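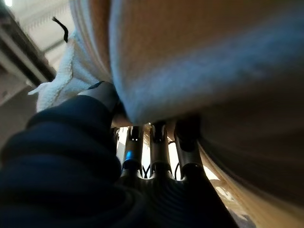
O braço é a parte barata

A lavandaria industrial Mavier, em Fultville, reservou verba para duas células de manipulação de têxteis. O plano tinha uma linha para os braços, outra para as mãos e nenhuma para as capas. Foi esta última que obrigou a rever o orçamento em dezembro.

Afshin Mahmoudi, responsável pelo planeamento de equipamento, separa hoje a compra em três rubricas: capital, consumíveis e tempo de integração. Nos consumíveis entram as mangas de tecido que cobrem o braço, as pontas dos dedos e os cabos expostos. A Mavier prevê 3000 euros anuais por célula só para esta rubrica, com substituição das mangas a cada 20 semanas.

A escolha da mão pesa mais do que a do braço. Tecidos espessos e turcos dobram, escondem as arestas e tapam os pontos de preensão. Uma garra de dois dedos custa menos e repara-se depressa; uma mão de vários dedos admite mais tipos de pega, mas multiplica as articulações a manter. O caderno de encargos pedia propostas para ambas as soluções. Responderam dois integradores, a Rezaei e a Dekum, com prazos de entrega idênticos e contratos de assistência muito diferentes.
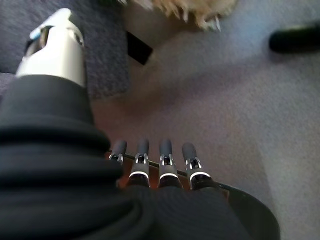

Mão robótica com cobertura de tecido preto, sobre alcatifa cinzenta.

A proposta da Dekum incluía peças de reserva; a da Rezaei faturava-as à parte – diferença que só aparece no custo a cinco anos. Mahmoudi recomenda exigir esse cálculo por escrito, com o preço unitário de cada dedo e o prazo de reposição. Na grelha de avaliação da Mavier, a proposta vencedora somou 83 pontos em cem. O contrato prevê uma revisão de preços ao fim do segundo ano.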